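Kitchen Notes: my summer of fridge pickles

Well, July got away from me again, and so did the cucumbers. I planted three hills of them back in spring because Yaryna Savchuk swore three was the right number for a two-person house. Three is not the right number for a two-person house. I've been leaving bags on porches up and down Danilham Street, and people have started closing their blinds when they see me coming.

So this month it's fridge pickles. No canning, no boiling jars, no thermometer. You slice, you pour, you wait overnight. I know some of you are serious canners (hi, Babita!) and will tell me these don't count as real pickles. Fine by me, they taste great on a burger.
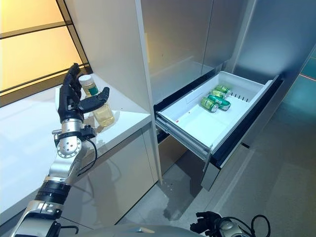 My basic brine is one cup of white vinegar, one cup of water, a tablespoon of kosher salt and two teaspoons of sugar. Warm it just enough that the salt disappears, then let it cool all the way down before it goes anywhere near the cucumbers. I got impatient with the first batch and ended up with something limp that even my brother wouldn't eat, and he eats everything.

Into the jar go a few smashed garlic cloves, a good handful of dill, some peppercorns and a pinch of red pepper flakes if you like a kick. Mohit Chaudhary puts in a slice of fresh ginger and a few mustard seeds, and I've been copying him ever since he brought a jar to the block potluck. Go try it!

A few of you wrote in after the last issue asking which vinegar to buy. Plain white gives you the sharpest pickle. Apple cider vinegar is rounder and a little sweet, and I like it best with red onions. Rice vinegar is mild, so don't add as much water. Please don't use the fancy balsamic your aunt gave you, it turns everything brown.
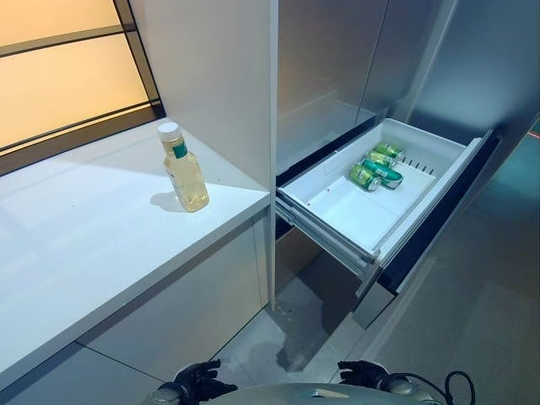
On the counter by the window.

Onions are the other thing I can't stop making. Slice them thin, cover them with the same brine, and they're ready by dinner if you start at lunchtime. They go on tacos, eggs, grain bowls, and cold leftover potatoes eaten standing up at 11 pm. Green beans work too, but blanch them for a minute first or they squeak.

As for keeping them, I give cucumbers two weeks in the fridge and onions a bit longer. Keep everything under the brine, use a clean fork every time (I'm looking at my own family here), and put the lid back on tight. If a jar smells wrong or looks fuzzy, out it goes. 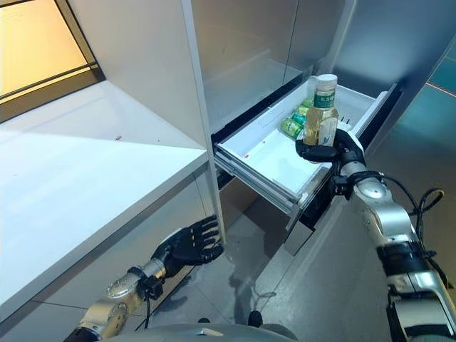 The bottle over the open drawer.

Next month Shivam Awasthi is taking over this spot to talk about tomatoes, and he has opinions about basil, so be warned. If you've got a pickle recipe you love, send it to me before then. I'm especially after something to do with zucchini, which I also planted too much of.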